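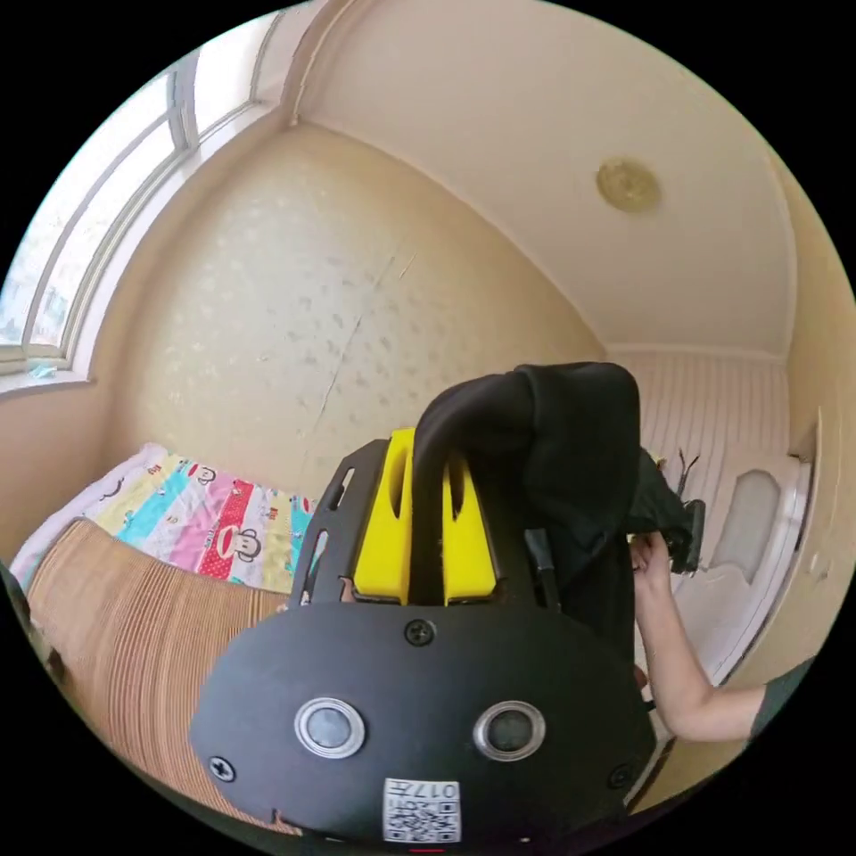 Station 6: black garment at the gripper.

Emska Garment Care — Orer Site
Monthly Fire and Electrical Walkthrough
Date: 26 March 2020
Inspector: Usha Kurup
Reviewed by: Narayanan Rao

1. Exit routes clear to full width — PASS
East door sticks at the threshold. Plane and refit.

2. Extinguishers charged, tags current — FAIL
Unit 93 (pressing area) reads low. Swap with the spare from the Murthy store and send out for recharge.

3. Lint removed from dryer ducts — PASS
Rear elbow on dryer 2 still collects more than the others. Shorten the cleaning interval to 200 operating hours.

4. Portable heaters — N/A
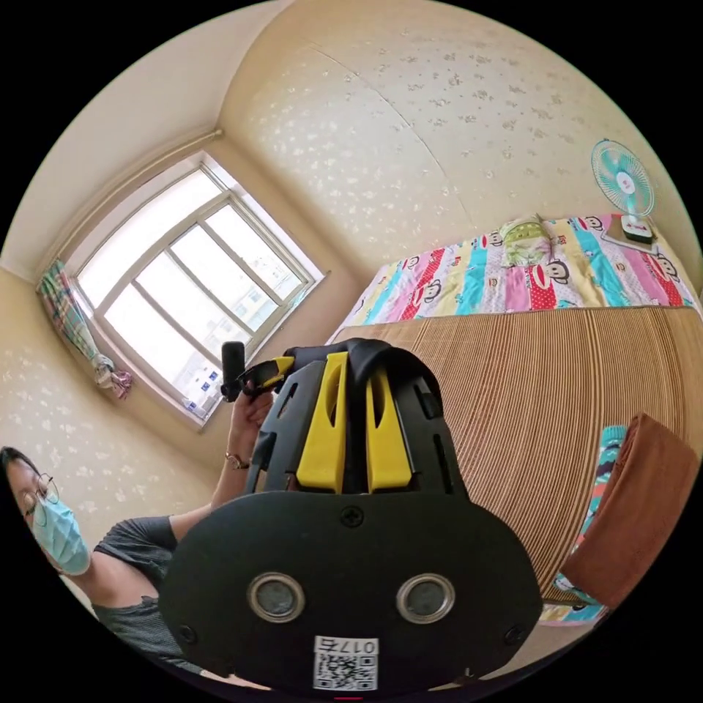 Station 6, second view. Woman at left.

5. Extension cords not used as fixed wiring — FAIL
One cord runs behind the folding shelves to the label printer. Repeat finding. Vemby Electric to quote for a wall outlet.

6. Panel access, 3 ft clear — PASS

7. Steam line insulation intact — PASS WITH COMMENT
Jacket split at the second hanger. No bare pipe. Tape now, replace at next shutdown.

8. Solvent cabinet closed and labeled — PASS
Inventory sheet is last month's. Update.

9. Emergency lighting, 90-second test — PASS
Stairwell lamp dimmer than the rest at the end of the test — order battery.

Open items: 2, 5. Item 5 carries over until the outlet is live and the cord is removed.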